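A morning at Movora's open day, Honatia, 27th March

I had wanted to see how Movora gathers its household examples ever since I read about the Flema project, so I was through the door early and had a cup of tea in my hand before the first talk. What a good day out! The idea is simple enough: people do ordinary chores at home, their hand movements are recorded, and a learning system studies the lot. Bedding is the current subject, with 1175 clips so far and 313 still waiting to be checked.

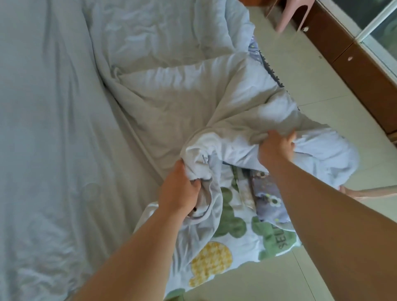
Labelling took up most of the first hour, and I could have stayed for three. Each clip is cut into short actions such as grip, lift, pull and smooth, and we were let loose on a few ourselves. My table argued happily over where one grip ends and the next begins. Try it with a big pale quilt bunched up between two hands, and a second person's fingers touching the underside at the far end! We settled on one label for each pair of hands, and our guide seemed pleased with that.

After the break we moved to the Haldane room, where 62 clips had been picked out for their awkward moments. Thick cloth hides fingers, folds hide other folds, and the system has to cope with all of it.

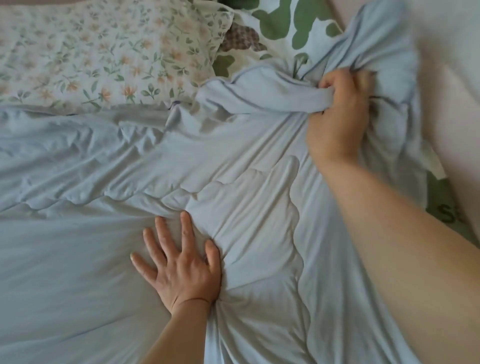

One hand flat on the blue comforter, the other gripping a fold.

The next open day is in November, and they hope to have started on towels by then. I've put my name down already.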